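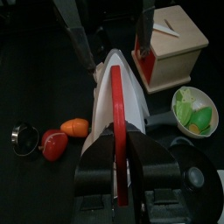
Figure 1. Toy iron with a red handle.

Our project asked how families in Drendthorpe shared out the housework, and whether children copy what they see at home. Mamta Katiyar and I handed out 100 questionnaires in October, and 4 grandparents very kindly let us sit in their kitchens and talk — often far longer than we had planned! Ironing came up again and again, usually with a sigh, and mostly as a job for Sunday evenings.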